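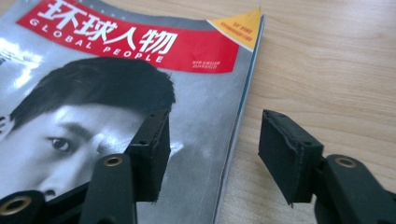

# Flilen — magazine and organizer set

README for the tabletop portion of Flilen. Maintained by Corrado Farina.

## Contents

3,969 episodes, all recorded with two hand-held grippers on a wooden table. Each episode has 3 streams: left gripper, right gripper, head. The task is to pick up a magazine and stand it in one compartment of a clear desk organizer.

 episodes/ one folder per episode
 meta.csv task, operator code, outcome
 splits/ train and test lists

## Collection

Operators work with one gripper in each hand. An episode starts with both grippers open and ends when they are open again and clear of the magazine.

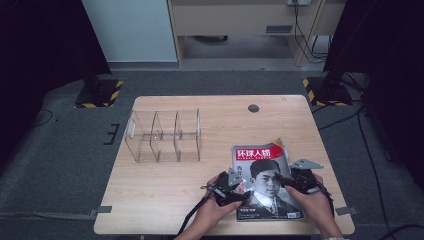 Start poses are changed between episodes — magazine angle first, then organizer position. Failed grasps are kept and marked `fail` in `meta.csv`. Do not drop them if you train the Tramero baseline, which reads the outcome column.

## Known issues

- Glossy covers produce glare in the gripper streams.
- In 18 episodes the head stream starts late. These are listed in `splits/exclude.txt`.
- Gripper width is logged in millimeters from version 2 on. Version 1 used raw counts.

Frames with nothing between the fingers are not trimmed. 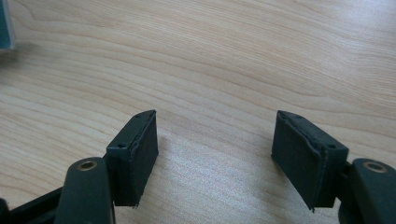
Caputo asked whether the idle frames should be masked in the loss, and reported better grasp timing after doing so.

Search this repository Go

Comments

Inar: Does the exclude list apply to both splits?

Corrado Farina: Yes, both.

Related
Flilen gripper calibration notes
Tramero baseline
Version 2 change log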